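Die Flasche steht, der Mensch schwitzt

Wer einem Roboter etwas beibringen will, muss es ihm vormachen. Und zwar oft. Ein Besuch bei Stornell, wo man das Deckelschließen neu lernt

Von Corina Prantl

Aurelia Tanner hat einen Zustand erreicht, den man sonst von Fahrlehrern kennt: Sie schaut sehr ruhig auf etwas, das gerade nicht gut geht. Neben ihr sitzt Vinzenz Prantl, mit dem ich nicht verwandt bin, was wir beide inzwischen auswendig aufsagen können, und hält in jeder Hand einen Steuergriff. Was seine Hände tun, macht der Roboterarm am Tisch nach. Leider tut er es genau.

Die Aufgabe lautet: Deckel einer Sojasaucenflasche schließen. Ein Kind erledigt das im Vorbeigehen, meist nach der dritten Ermahnung. Prantl braucht an diesem Vormittag beide Arme, die Zungenspitze und eine Körperhaltung, für die seine Physiotherapeutin sicher ein Wort hätte. 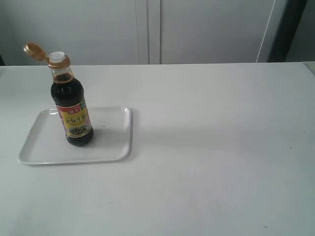
Ausgangsstellung: Deckel offen, Flasche auf dem Tablett.

Stornell beschäftigt 16 Leute und sitzt im zweiten Stock über einer Fahrschule, was den Vergleich von vorhin erklärt. Die Firma verkauft keine Roboter. Sie verkauft Vorführungen: Aufzeichnungen davon, wie ein Mensch einen Arm durch eine Tätigkeit steuert, mit allen Bewegungen der Gelenke und den Bildern der Kameras dazu. Der Auftraggeber heißt in diesem Fall Enulow und möchte, dass Maschinen eines Tages in Großküchen aufräumen. Bis dahin räumt Vinzenz Prantl auf, ferngesteuert, immer wieder dieselbe Flasche.

400 brauchbare Durchgänge will Enulow haben. Brauchbar ist dabei ein dehnbarer Begriff, und gedehnt wird er von Reto Hollenstein, der die Aufnahmen sichtet. Hollenstein verwirft, was ruckelt. Er verwirft auch, was zu elegant ist. «Wenn einer beim Zudrücken noch einen Schlenker macht, lernt der Roboter den Schlenker», sagt er. Man habe einmal ein Modell gehabt, das vor jedem Griff kurz innehielt, als müsse es nachdenken. Der Grund saß zwei Tische weiter und trank zwischen den Bewegungen gern Kaffee.

Ich darf es auch probieren. Die Griffe liegen gut in der Hand, leichter als gedacht, und die ersten Sekunden machen einen übermütig. Dann kommt die Flasche näher, und man begreift, wie viel man sonst mit den Fingerkuppen erledigt. Mein Gefühl für Druck endet am Kunststoff des Griffs, von da an muss ich schauen. Wer schaut, beugt sich vor, und wer sich vorbeugt, zieht die Hände mit. Tanner sagt: «Zurück.» Sie sagt es an diesem Vormittag noch öfter.

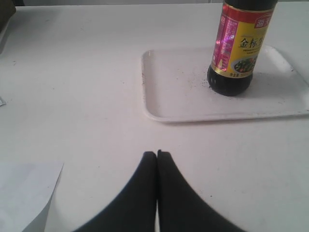 Meine Fehler sind offenbar die üblichen. Ich fahre zu steil an, ich korrigiere zu spät, und ich verlasse mich auf die Kamera am Handgelenk des Arms, die aus dieser Nähe sehr viel gelbes Etikett zeigt, aber weder Hals noch Deckel. Mit dem Gemüse auf dem aufgedruckten Teller bin ich jetzt vertraut. Für den Deckel hätte ich auf den anderen Bildschirm schauen müssen, den mit der Gesamtansicht, und dabei die Hände stillhalten. «Das kann am Anfang keiner», sagt Prantl, was nett ist, weil er es offensichtlich konnte.

Den älteren Weg gibt es bei Stornell auch noch. Man fasst den Arm am Ellbogen und führt ihn, wie man jemanden über eine Tanzfläche schiebt, der nicht tanzen will. Tanner mag diese Methode, sie habe so angefangen, in einer Werkstatt von Hauser, wo es um Schrauben ging. Für Schrauben sei das wunderbar. In der Küche stehe einem aber der eigene Ellbogen im Bild, und dann lerne die Maschine, dass zu jeder Flasche ein Pullover gehört.

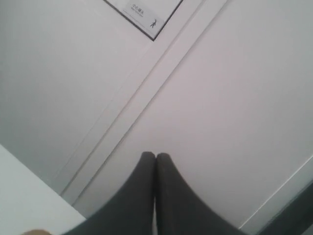
Bezahlt wird nach Stunden, darauf legt Tanner Wert. Ein Mitbewerber namens Cenden rechne pro Durchgang ab, und man sehe es den Durchgängen an. Bei Stornell sitzt niemand länger als 40 Minuten am Stück an den Griffen. Danach ist Pause, in der Prantl die Schultern kreisen lässt und erzählt, dass er zu Hause neuerdings Gläser anfährt, statt nach ihnen zu greifen: erst die Höhe, dann die Richtung, dann zu. Seine Freundin findet das nicht so interessant wie er.

Ob es sich lohnt, frage ich Burgi Pichler, die das Unternehmen gegründet hat und dafür eine Stelle in der Textilprüfung aufgab. Sie hält die Frage für verfrüht. Im Februar geht die erste Lieferung an Enulow, dann wird trainiert, dann wird man sehen, ob der Arm den Deckel auch allein zubekommt. Und wenn die Küche eine andere Flasche hat? Pichler schaut mich an wie jemand, der schon ein Angebot geschrieben hat. «Dann machen wir es mit der anderen Flasche vor.»

Hinter uns hat Prantl wieder Platz genommen. Er rückt den Stuhl zurecht, legt die Daumen an und atmet aus. Tanner sagt: «Zurück», noch bevor er sich vorbeugt.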